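# Girkis(操作学习方法)

**Girkis** 是一种面向双臂机器人桌面操作的模仿学习方法,主要用于把散放的小型物体逐个收入容器。方法由 Talta 实验室的马蒂斯·贝纳尔(Mathis Besnard)与奥维迪乌·普雷达(Ovidiu Preda)提出,名称沿用了实验室内部一个数据整理工具的旧名。与直接由图像预测关节动作的做法相比,Girkis 在策略中增加了一个显式的“分工”变量,先决定由哪只手臂处理哪个物体,再生成该手臂的动作片段。

该方法最常被引用的结果来自一项水果模型收纳任务,文献中通常称作“浆果任务”。

## 背景

双臂操作的示教数据中,左右两臂的使用往往带有操作者的个人习惯。同一个物体位于桌面中部时,有的操作者用左臂,有的用右臂,还有人先用一侧试探,再换到另一侧。普通的行为克隆会把这些互相冲突的选择平均起来,表现为两臂同时向目标靠近、在中途停顿,或者在物体上方反复摆动。贝纳尔在早期的技术报告中把这种现象称为“中线犹豫”。

此前的处理方法大致有两类。一类在采集阶段规定分区,要求操作者只用左臂取左侧物体、只用右臂取右侧物体。这样得到的数据较为一致,但容器换位后效果下降明显。另一类使用生成式策略保留多种动作模式,由采样过程自行选定其中一种;选定的结果在相邻时刻之间不一定连贯,仍可能出现换手。

## 实验平台

浆果任务在浅色木质桌面上进行,桌边装有黑色金属导轨。腕部相机提供近距离画面,另有固定视角覆盖整个桌面。腕部画面里常年包含夹爪自身的两根手指,研究者没有将其遮挡或裁去,理由是指尖与物体的相对位置对抓取时机有用。

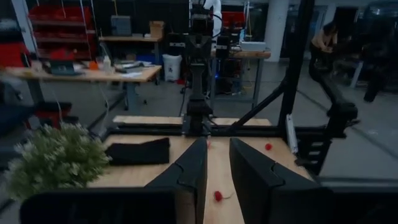 *图1 腕部相机视角。夹爪指尖附近有带细梗的红色小物体,桌面左侧为折叠的黑布。*

任务所用物体以樱桃和草莓造型为主,颜色集中在红色与粉色之间,尺寸差别不大。这一选择是有意的:颜色相近的物体难以单凭色块区分,樱桃的细梗又会改变可行的抓取方向。桌上还保留了绿植和黑布等与任务无关的物品,用来检验策略是否会被背景吸引。

背景本身不作布置。腕部相机随手臂转动时,会拍到房间内的工作台、货架和走动的人,这些内容全部保留在训练数据中。

## 方法

### 分工变量

Girkis 把一次收纳过程拆成若干“回合”,每个回合对应一个物体从桌面移入容器。回合开始时,编码器读取固定视角与两路腕部视角的图像,输出一个离散变量,取值为左臂、右臂或等待。该变量在整个回合内保持不变,只有夹爪松开或抓取被判定失败时才重新计算。

训练时并不需要人工标注分工。系统根据示教轨迹中夹爪的闭合时刻反推执行臂,再把标签向前延伸到该手臂离开待机位置的时刻。两臂先后接触同一物体的片段会被标为“换手”,在第一阶段训练中不予使用。

### 动作片段生成

选定执行臂之后,动作网络生成该臂后续的一段关节轨迹,另一臂则由一个较小的网络控制,目标是让出空间。论文把后者称为“退让策略”,其输入包括执行臂当前的关节角度,不包括物体信息。普雷达认为,不让退让策略看到物体,可以减少两臂争抢同一目标的情况。

### 容器表示

早期版本把容器位置写成固定坐标。改进后的版本由固定视角图像估计容器的中心与朝向,因此允许容器斜放。释放点在容器内部随机选取,并避开已有物体。

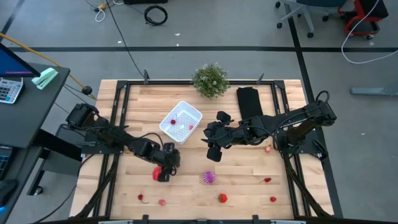

**奥维迪乌·普雷达(Ovidiu Preda)**
Talta 实验室,双臂控制方向研究员

普雷达负责方法中的退让策略与碰撞检查部分。两臂安装在桌面相对的两侧,工作空间在桌面中央重叠,待收物体落在重叠区时,分工变量的作用最为明显。白色篮子放在中线附近时,两臂都可能从各自一侧伸向篮口,退让策略需要保证后到的一臂停在篮沿以外。按照论文的记载,碰撞检查只限制末端之间的最小距离,对线缆不作建模;线缆的影响通过降低腕部旋转速度来回避。

## 数据与训练

训练集包含998条示教轨迹,由操作者遥控两臂完成。每条轨迹从物体散放在桌上开始,到操作者认为收纳结束为止。物体的初始位置由操作者随手摆放,没有使用网格或模板。夹取失败后重试的片段予以保留,研究者认为这部分数据对恢复行为有直接帮助。

训练分为2个阶段。第一阶段只学习分工变量与执行臂动作,第二阶段加入换手片段并联合训练退让策略。第二阶段的学习率较低,以免破坏已经形成的抓取行为。

## 评测结果

评测共进行400次,每次重新摆放物体,容器的位置和朝向也随之改变。对照方法包括不带分工变量的同结构网络,以及按桌面中线固定分区的版本。

论文给出的主要结论如下:

- 去掉分工变量后,重叠区内的物体最容易漏收,失败多表现为两臂同时停顿。
- 固定分区版本在容器居中时与完整方法接近,容器偏向一侧时差距扩大。
- 去掉退让策略后,抓取本身几乎不受影响,放置阶段的中断增多。

完整方法在评测中出现了21次末端过近而触发的停机,大多发生在放置阶段。作者将其归因于容器朝向估计的误差,并指出夹爪经过容器上方时会遮住固定视角,此时的估计值只能沿用上一时刻的结果。

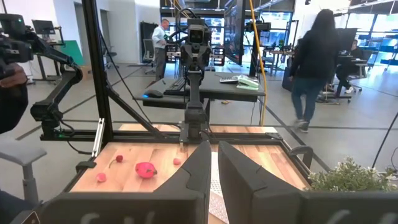
*图2 另一腕部视角。近处为夹爪手指与散放的红、粉色物体,后方导轨中部装有一台直立的黑色机械臂,房间内有人员走动。*

背景干扰的影响另作统计。有人在桌子附近经过时,分工变量的输出基本稳定,动作网络则偶有短暂减速。手或衣袖靠近桌边的情况在训练集中较少,作者没有据此给出定量结论。

## 局限

Girkis 假定每个回合只处理一个物体,不适用于需要双手同时托举的情形。分工变量为离散取值,也无法表达一臂固定、另一臂操作的协作方式。

浆果任务中的樱桃细梗仍是主要的失败来源之一。夹爪若夹住细梗而没有夹住果体,物体在转移途中容易摆动,释放后可能搭在容器边沿。腕部图像在近距离时容易把细梗与桌面木纹混淆,作者尝试过提高图像分辨率,改善有限。

此外,方法对相机位置较为敏感。固定相机被移动后需要重新标定,否则容器中心的估计会整体偏移。

## 后续工作

Nakcombe 项目沿用了 Girkis 的分工变量,将其改为连续权重,用于折叠布料。由于布料常常需要两臂同时接触,该项目取消了“等待”这一取值,退让策略也改为可在回合中途启用。

Sveinbjörnsson 小组复现了浆果任务,采用不同的夹爪,物体换成颜色差异更大的积木。复现结果支持分工变量在重叠区内的作用,但没有观察到退让策略的明显收益。贝纳尔在回应中提到,积木任务的容器开口较大,两臂进入容器上方的时间也较为分散,放置阶段的冲突原本就少。

## 参见

- 模仿学习
- 双臂协调
- 行为克隆
- 遥操作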